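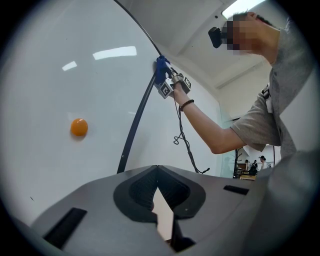
Handheld gripper with its marker patches, fingertip pad up against the black rod, orange ball on the white panel

Hand-held gripper loses tracking when I get close to shiny stuff
Posted by gulville_garage, Thu 1 October

Hi all! Long-time reader, first real post. I've been building one of those hand-held gripper tools at our shared workshop (the Kellbridge one, if anyone here is a member) so I can record myself doing a job by hand and then have my little arm at home try to copy it. White printed housing, black-and-white marker patches on both sides, blue pads on the fingers, and a cable that gets into everything. I started it in August and the mechanics are pretty much done – I'm really happy with how the trigger feels.

My trouble is the position data. Out in the open it's lovely and smooth. Then I bring the gripper in next to a big glossy white panel, the one with the orange ball in the picture, and the track starts jumping. Sometimes it's a small twitch, sometimes the gripper teleports 11 cm to the left and comes back. I threw out 64 recordings last week and I'd love not to do that again.

Things I've tried: reprinting the markers bigger, slowing way down, and swapping the cable for a shorter one (worse, it tugged on my wrist, so the long one went back on). I'm using the Skulex tracking package with pretty much everything on default. The ceiling lights show up in the panel as bright rectangles and I have a feeling they're part of it, but I can't turn them off when other people are working. Any ideas before I start painting things?

Jansen_bench

I had nearly the same thing with a white cabinet door, so I feel your pain. Two things to check, and do the exposure first. If your camera is on auto, a bright reflection coming into view makes it darken everything, and then the white squares on your markers go gray and the edges get mushy. Lock the exposure by hand with the gripper right up next to the panel, then lock the white balance while you're in there. Mine went from useless to pretty decent in one evening.

Second, what did you print the markers on? If it's glossy photo paper they'll catch the same lights as the panel. Plain matte paper, glued down flat, with a white border left all the way around. People trim that border off to make the patch fit and then the detector can't find the corner. Ask me how I know!

Oh, and tape the cable to your forearm with a bit of slack at the wrist. It won't fix the jumping, but a loop swinging in front of a marker will cost you a few frames every time.

potato_servo

just paint the panel. matte spray, 4 bucks, done

slowprint

I wouldn't paint it if it belongs to the workshop, ha. Tape a sheet of baking parchment over the shiny part for one session and see if the jumps go away. If they do, it's the reflections. If they don't, look at whether your fingers or the rod are covering a patch when you turn your hand, which would give you that same teleporting. I ended up adding a third patch on top of mine for that, and I had to redo the calibration afterward, so leave yourself some time.

gulville_garage

Thank you!! Exposure was on auto, and yes, I trimmed the borders. Reprinting on matte tonight, and I've got the parchment in my bag for Saturday. Leaving the paint for now – I'd have to ask first and I'm a bit scared of the answer.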